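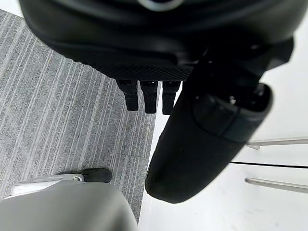
What is a carpet tile?

A carpet tile is a piece of carpet with a stiff backing, cut to a fixed size, which is laid next to other pieces to cover a floor. It is also called modular carpet.

Use

Carpet tiles are common in offices, schools, libraries and airports. They can be carried by one person and fitted around columns and doors with little waste. When a tile is stained or worn, it can be lifted and changed alone, and the rest of the floor stays in place.

Pattern

Many tiles are gray with fine stripes of lighter and darker tone. An irregular stripe hides dust and small marks, and the joints between tiles are harder to notice. If all stripes run in one direction, the laying is called monolithic. If each tile is turned by 90 degrees from its neighbor, it is called quarter-turn.

Meeting another floor

Where the carpet ends and a hard floor begins, the two surfaces may differ in height. A metal or plastic strip can cover the edge. In the library at Cokville, 605 tiles were laid in November by the fitter Roman Adamczyk, with 16 kept in storage for repairs.

Care

Regular vacuuming is the main care. Wet cleaning should use little water, so that the backing does not come loose from the floor.

See also: Broadloom carpet, Raised floor, Underlay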